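Wegener pressed glass listings, README

A table of 62 dealer listings for Wegener pressed glass, copied from the Jostthorpe price sheets. Pattern, color, size, asking price, stated condition. "Mint" is the dealer's word - I would not lean on it.

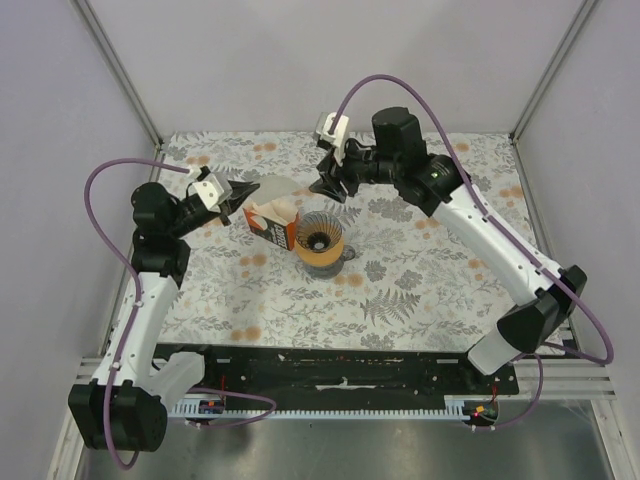
Kacper Bielecka

Dates are the weak spot. Sellers put Radness pieces in the 1930s with no mold number to back it up, so year_claimed is a claim and nothing more. In 4 rows the plate size disagrees with the sheet's own heading. I left both values in.

Prices are asking prices. Please don't average them and call it a market.

Last edited 2024-01-21. Mirnutmont sheets not included.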